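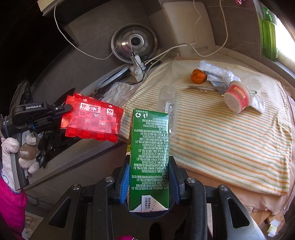
Green drink carton between the blue pads, red snack pack in the other gripper.

Truscombe Grip Planner
Grasp planning and replay for two-gripper table work

Version 9 out now. Upgrade is free if you bought in August or later.

What it does
Takes wrist camera video from hand-held grippers, works out where both jaws are, turns it into paths your arms can run. Left and right tracks kept on one clock. Jaw opening saved with every step, so a soft carton doesn't get the same squeeze as a jar.

What's in the box (well, the download)
Trineo – the tracker. Finds pads, links and pivots in view and keeps hold of them when a cloth or wrapper gets in the way.
Herath – the planner. Picks an approach, checks the two arms won't meet, writes the path.
Fuso – timeline editor. Trim, split, label, replay. Undo goes back 40 steps.

Good with
Cartons, bottles, jars, fruit, soft packs. Clear plastic is much better than in the last version but still the weak spot, see notes.
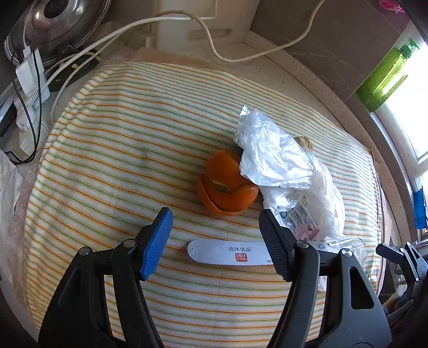

Orange peel and clear wrapper on striped cloth, jaws open.

Notes on clear plastic
Crumpled film throws highlights and the older depth step read them as edges. New step compares 10 views before it commits to a shape. Slower, yes. Can be switched off per object in Fuso. Peel and other thin hollow things – use the "light close" setting, default is to firm.

Striped or patterned cloths are fine. Mask learns the cloth from the first few views, no need to swap for a plain one.

Needs
Linux desktop with a decent graphics card. Video from both grippers, same start signal. Calibration sheet (PDF, comes with it, print at full size).

Not included
Grippers, arms, cameras. We do the software only.

Price
Single seat licence £367, one year of updates. Keeps working after that, you just stop getting new versions. Teaching licences – ask, we're resonable.

Known problems
Replay view flickers on a second screen. Fix on its way.
Export stops if the project name has a slash in it. Don't use a slash.

Download trial | Release notes | Contact Truscombe support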